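Handout 2: Collecting demonstrations for a two-arm policy

Each demonstration (an "episode") stores joint positions for both arms, gripper opening and every camera stream, all on one clock. The Hundell set used below has 2,155 episodes, of which 427 were held out for testing. An episode lasts up to 2 minutes — longer ones are split at a pause.

Vary the start pose of the parts between episodes. If the rail always lies at the same angle, the policy learns the angle and ignores the cameras.
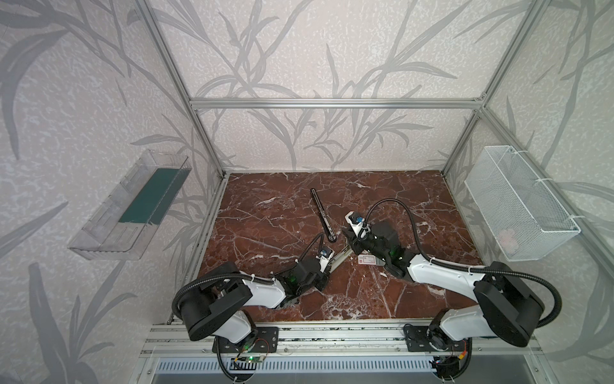
Mollutberg, Fri 31 January

Two arms on a shared base rail, one camera on each wrist. The metal slide rail lies diagonally between the grippers, with the black perforated bar farther back. Both parts must be visible in the fixed view at the first time step.

Failed grasps are kept if the operator recovers within the same episode. Label these "recovery", not "fail". Episodes with dropped camera data are deleted — do not patch them by copying images.

Exercise (M. Kasprzak): plot gripper opening against time for both arms and mark the handover.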